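Wullville Children's Museum
Learning Pages for Young Visitors

Where Does Blue Come From?

Blue is one of the most common colors in clothing today. Many families own blue shirts, blue socks, and blue pants. Long ago, however, blue cloth was difficult to make, and in many places it cost a great deal of money.

Before factories made colors, people used dyes taken from nature. A dye is a substance that gives its color to cloth or yarn. Red could be made from the roots of a plant called madder. Yellow came from many kinds of flowers and leaves. Blue was harder to find. Most flowers that look blue do not make a blue dye at all.

The best blue dye came from the leaves of certain plants. One of these is indigo, which grows in warm countries. Another is woad, which grows well in cooler parts of Europe. Both plants have green leaves, and both contain the materials needed to make the same blue dye.
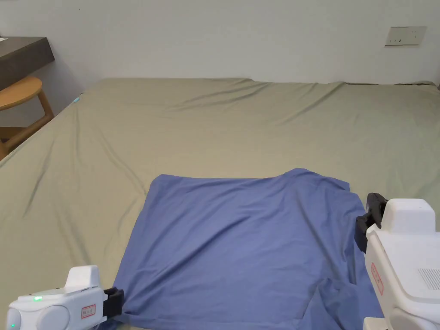 Making the dye took patience. Workers soaked the indigo leaves in large tanks of water until the water turned greenish. They then beat the water with paddles to mix in air. Tiny bits of blue sank to the bottom, where they were collected, dried, and cut into cakes.

Indigo does not dissolve in plain water, so dyers had to prepare a special bath called a vat. Cloth lifted out of the vat looks yellow or green at first. As the air reaches it, the color changes to blue. This change is called oxidation — the dye is joining with oxygen from the air. For a darker blue, the cloth is dipped again.

In the 1800s, scientists learned how to make indigo without plants. Most blue jeans are now dyed with this kind of indigo.

Words to Know
Dye: a substance that colors cloth or yarn
Vat: a large container used for dyeing
Woad: a plant with yellow flowers whose leaves give a blue dye

Visit the Dye Garden
Woad and madder grow in the museum's garden on Rudgate. The garden opens in June. Children under 18 are admitted free of charge, and those younger than 3 must be carried or held by the hand near the pond.

Text by Theresia Koller, Education Department
Page updated 7 Jan 2021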